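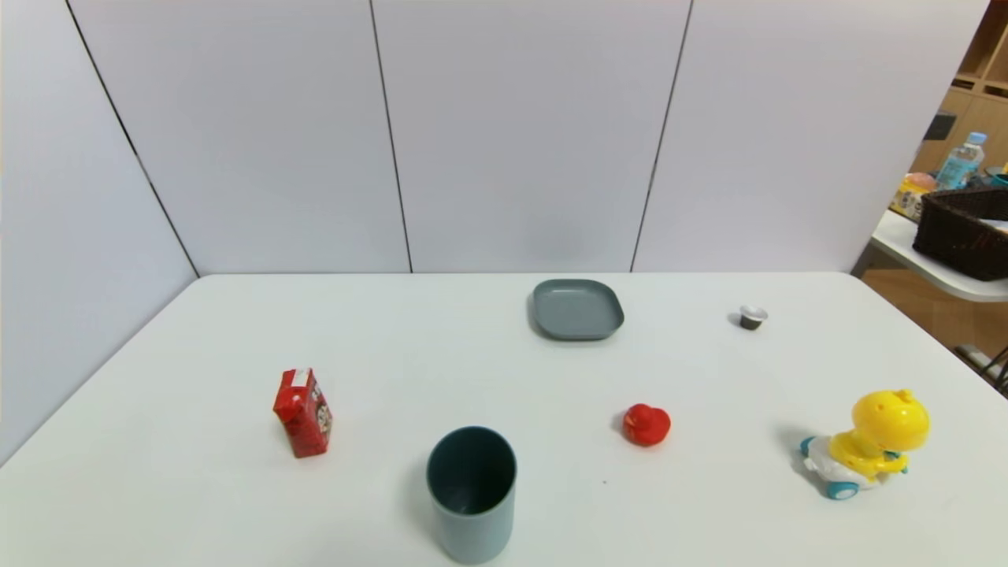
**Is the open day at Semholm worth going to if you want to know how well the Feteo arm really works?**

*posted by flatbed_lou in June*

It's worth a couple of hours if you stay past the scheduled demo and ask for repeat runs. The scheduled part is a sales talk with a robot in it.

**Visitación Montoya**

I went in with low expectations. The presenter kept saying "household objects," and what they mean by that is a juice carton, a cup and a few toys on a clean white table. My kitchen doesn't look like that.

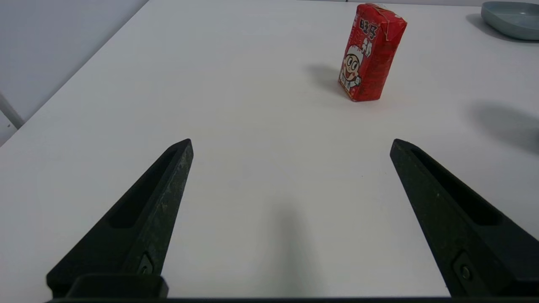
I asked for the success rate and got "very high." I asked again and was told 19 tries that morning, with four failures. Fine, but who decided what counts as a failure? If it drops something and picks it up on the second go, is that one or zero? The guy from Granström said he'd email me the sheet. He hasn't. 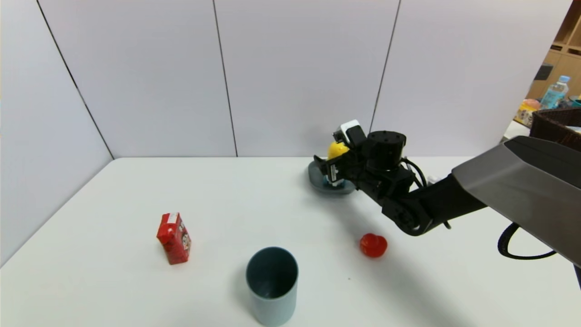
*Arm reaching over to the dish at the back of the table.*

Ask whether you can move things yourself. They let me, a little grudgingly, and it took around two minutes before they'd start again.

**orrin_k**

dont bother, saw the same thing at Flusis last year. parking is terrible too

**tamsin.dw**

I'd be a bit kinder than the others. Picking up a shiny round toy is harder than it looks, and the staff at the table knew their stuff even if the presenter didn't. I still wouldn't buy anything on the strength of it. Bring an object from your own shop and see what they say. They turned down my roll of tape. 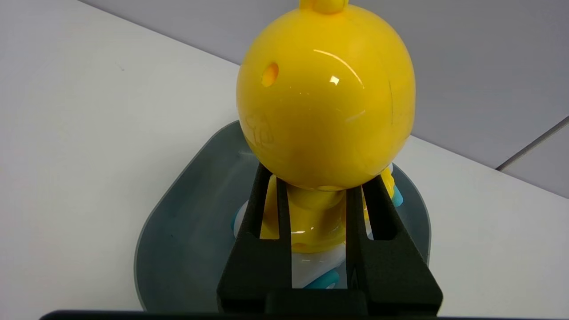 *Gripper closed on the yellow toy, just under the head.*

Go after lunch, the line is shorter.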